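Home | Boards | Laundry & Linens | New Posts | Log In

Line drying indoors: has anyone saved a cent?
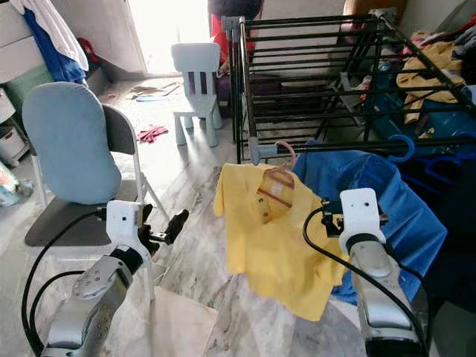

Yellow shirt on the black rack, marble floor.

brinepot
Gave up the dryer in November. The electric bill from Vanhove went from 2 painful digits to 2 slightly different painful digits. My towels could now sand a deck.

439_Elm
Towels need a good snap before they go up. Also, collars up top, socks wherever God wills.

mossgate
Disagree on the snap. I snapped for years in Dreltdale and all I got was a sore shoulder. Vinegar in the rinse.

brinepot
I did vinegar. Now they're stiff and smell like a salad.

439_Elm
Then you used too much. Half a cup.

tunnelcat
My Skirkstead rack cost $79. At what I save per load I break even when I'm dead.

mossgate
You paid 79 for sticks?

tunnelcat
Metal sticks.

Reader comments (2)

Pat_in_Ciltcombe: Run a fan on low overnight. Shirts are done by breakfast, jeans by roughly the weekend.

drumlint: Same argument was on this board in 2000. Vinegar lost then too.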